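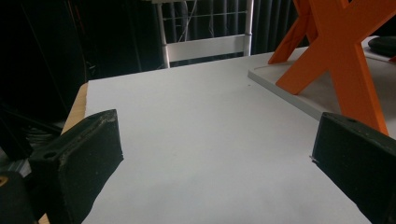 Two black gripper fingers over a white tabletop.

2 min read

4. Loading the Plekholm trail map

1. Turn on the Clallis handheld and wait for the home page.
2. Open Maps, then Regions, and choose Plekholm Plateau.
3. Tap Download. The file is 216 MB – use Wi-Fi.
4. Set the start point to Trendthorpe station.

Note: Maps dated before November 2019 leave out the lake path.

Caution: Above the upper lake the signal can drop for more than 25 minutes. Save your route first.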